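**Re: Best way to keep seed packets over winter?**

**ottonplot11**

Evening all. I've taken on a second half-plot down at Otton and my seed collection has got rather out of hand (148 packets, and yes, my wife made me count them). Up to now they've lived in a biscuit tin in the shed, but last April I lost nearly all my parsnips and I do wonder whether the damp had got in. What does everybody else do? I'd love to hear, however odd your system is!

**Raimonds Hunt**

Parsnips are a poor test, I'm afraid, as they hardly keep past one season whatever you do with them. Buy fresh every year. Everything else I keep in the spare bedroom, the coldest room we've got, in a plastic box with a lid that shuts properly. Mine came from Trendwood and I've had it four years, sorted by sowing month with bits of old cereal packet in between.

A clip-down lid is what you want, anyway, and a handle is lovely for carrying the lot out to the greenhouse. Something of this sort: 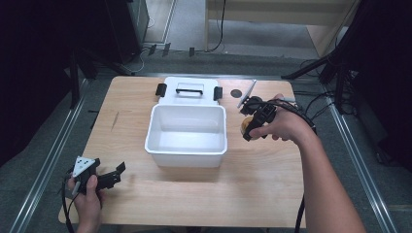
**Gilles Tessier**

Sorry Raimonds, I have to disagree about plastic! If the seed goes in even slightly damp, a tight lid keeps the damp in with it, and I lost a whole year of saved beans that way. Paper envelopes in a wooden drawer for me, indoors, and they come up beautifully.

**Raimonds Hunt**

Fair point on home-saved seed, Gilles. I dry mine on a plate for a good fortnight first and put 2 little bags of dry rice in with them. Bought packets have never given me any bother.

**ottonplot11**

Thank you both, very kind. I think I'll try the box for bought packets and envelopes for the beans. Does the rice want changing at all?

**Raimonds Hunt**

Every autumn, when I have my sort-out.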